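Falville Garment Pickup Set: README

Last edited 07/05/2026 by Dorota Czerwiński

Hello, and thank you for taking an interest in our clothes! Please read this before you train on anything, and above all read the part on the grip fault, which cost Busisiwe and me most of May.

What you get
There are 1725 episodes of the Amo hand picking up garments from the floor, recorded at our Falville room. Each episode has wrist video, joint positions, finger motor current and a success label. The first 1324 are fine as they are. The trouble starts after that.

The grip fault
Somewhere past episode 1324 the hand began reporting a firm hold when the fingers had closed on one thin layer, or on nothing much at all. Black fabric was the worst of it, and ribbed cuffs and hems worse still. Busisiwe Botha caught it while going through the current logs with her coffee (I had blamed the lighting for days, sorry again, Busisiwe).

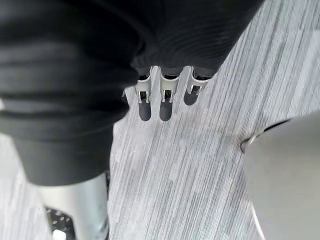 Wrist view, black garment with ribbed section, fingers at the fabric edge.

We traced it to the zero point of the finger current sensor, which drifted as the hand warmed up and was never reset between runs. A drop in mid-lift then still got marked as a success. We went back over the last 401 episodes by eye, and 396 of them now carry a corrected label. The other five are marked "unclear" and we would leave them out.

Safety
A false hold also skips the slow-down step, so the arm lifts at full speed. Please keep people out of reach, and run the zero reset before every session. The script is in the Sarklow folder, next to the old Hlongwane drivers.

Still open
The current values themselves have not been repaired, only the labels. If you find a better fix, do write to us!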